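About Us
Kastari Laundry and Linen Services

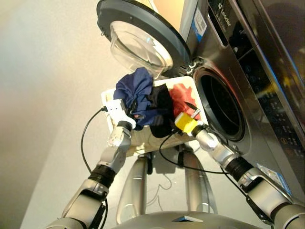
A front-loading machine with the door open.

Kastari Laundry and Linen Services provides washing, pressing and linen hire to aged care homes, motels, sporting clubs and private households across the district. The company was established in 2000 by the Oláh family, who had operated a dry-cleaning counter on the main street for many years before that. It remains privately owned and employs 40 people at its premises in Kareck Road.

Our Services

Commercial clients are served under a standing agreement. Linen is collected in numbered bags, sorted on arrival, laundered according to the client's schedule and returned on the next scheduled run. Sheets, towels, doonas, tablecloths and kitchen whites are accepted as a matter of course. Woollen blankets and curtains are handled by arrangement and may require additional time.

Household customers may leave washing at the front counter during business hours or book a collection by telephone. Items are returned folded unless hangers have been requested. The company also offers a mending service for hems, buttons, zips and torn pillowcases, and accepts school blazers for cleaning during the term holidays.

Linen hire is available for weddings, reunions and club dinners. Colours other than white should be reserved well in advance, particularly for functions held in May, when the district show and several large race meetings fall close together.

Our People

Noémi Sipos was appointed General Manager following a number of years in charge of the pressing room. She is responsible for daily operations, client agreements and workplace safety, and reports to the Oláh family as directors of the company.

New employees complete an induction covering manual handling, infection control and the separation of soiled and clean linen. Kastari takes on school leavers each year and supports those who wish to complete a certificate in laundry operations while working. Nearly 15 members of the present staff entered the company in this manner, and several have since become supervisors.

Our Premises

The Kareck Road building was formerly a produce store. It houses the receiving dock, wash floor, pressing room, mending room and customer counter. Parking is available at the rear, with entry from the laneway beside the tyre centre. Visitors making deliveries are asked to report to the dock and to sign the register before proceeding further.

Collections and deliveries are made by 4 vans. Routes are reviewed twice a year, and clients are advised in writing of any alteration to their collection time. Bookings and accounts have been managed through the Rusix system since the office was refurbished.

Community

The company launders jumpers and training bibs for the junior football and netball clubs at no charge throughout the season. Retired towels in serviceable condition are passed to the animal shelter, and worn sheeting is cut into rags for the Men's Shed.

Enquiries

Enquiries about commercial agreements should be directed in writing to the General Manager. Household bookings, mending and linen hire are handled by the front counter, which is closed on public holidays.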